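Home | Units | Handouts | Contact

Short-Term and Seasonal Work — Handout 4: Peak season warehouse jobs
Posted Apr 30, 2025
4 min read

Picking up from last week. We'd got as far as applications, so start at the offer stage.

Offer letter. Read all of it. Look for start date, end date, base rate, overtime rate, completion bonus (if any). Bonus is nearly always paid only if you stay to the release date. Leave early and it's gone, doesn't matter why. Get the release date in writing — "mid to late season" is not a date.

Case for today is Jonard, parcels, October start. Letter says 37 hours a week guaranteed, overtime "as required". Means they can ask. Check whether you can say no, and how many times.

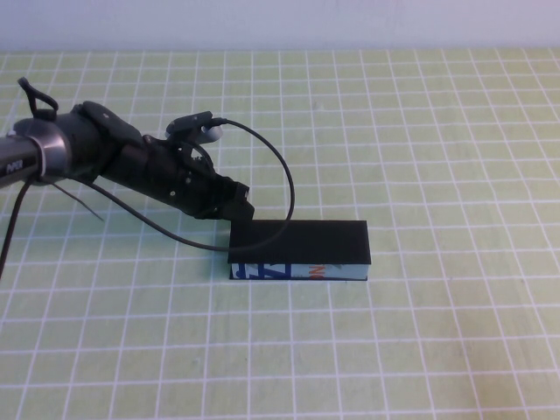 Housing. Three set-ups:
- employer site, hookup paid
- allowance, you find your own
- nothing

Jonard pays 154 a week towards a site. Sounds good, but ask if it's taxed as income, and ask if it stops when you're off sick. In the Sethi contract (see your reading) it stopped after the first missed shift. Most of you missed that clause in the excercise. Page two, small type.

Also distance. A free site 22 kilometres out costs you fuel and an hour of sleep. Put it in the budget sheet.

Job types. Picking — walking, all day. Packing — standing, same spot. Receiving — lifting. Stow — bending and reaching. You can state a preference, you may not get it. Ask what the lifting limit is and whether they rotate people.

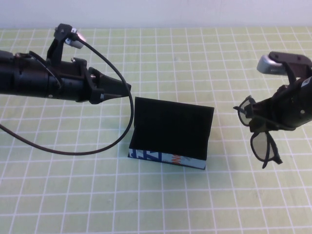
Training days are paid, check that they are. Usually one day in a room, one on the floor with a trainer, then short shifts to build up. Take notes, they go fast. Part of the floor day is housekeeping around your station: aisles clear, blades away, and leads kept off the work surface. A thin cable looping across a mat beside a small box is what a trainer would want you to notice at a bench before you start. Report it, don't re-route it yourself. Same goes for guards and rollers.

Shoes. Buy them a month before and wear them in. Not the first week, too late.

Pay slips. Keep every one. Compare against your own record of hours, start and finish, breaks. Alletti runs payroll for two of the firms in your reading and has a cut-off for queries, so don't leave it till the end of the season. Shift premium is the line that goes missing most often. Check teh night rate seperately.

For next week: budget sheet filled in using the Pleludholm offer. Assume 100 for food and work out what's left with and without the bonus. Bring a printed copy, the projector room has no power points.

Related
Handout 3: Filling out the application
Handout 5: Campground host agreements
Handout 6: Harvest work and piece rates
Budget sheet (blank)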